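3.2 Seating and noise in the reading rooms

The two branch libraries, Nitville and Purkalgate, were surveyed in July. Visitors returned 3892 cards, and 139 of these were left out for missing entries.

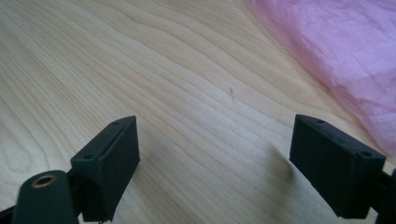
Noise complaints were more common at Purkalgate, where the ceiling is lower and the children's shelves stand close to the desks. Hard surfaces were logged separately from soft ones. Bare tabletops in pale wood with a wavy grain, as in Figure 2, were logged as hard even when paper or cloth lay on part of them. Carpet and curtains were logged as soft.

Figure 2. Tabletop surface, logged as hard.

Visitors who stayed over two hours rated the rooms as louder than those on short visits did. Age made little difference.

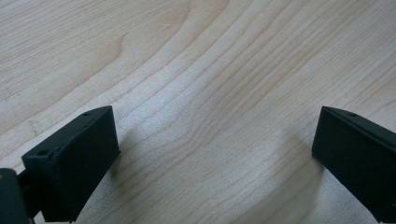

The same pattern held at Nitville — though the gap was smaller — and it remained after the morning cards were removed. Section 4 compares both branches with the Clondatau survey.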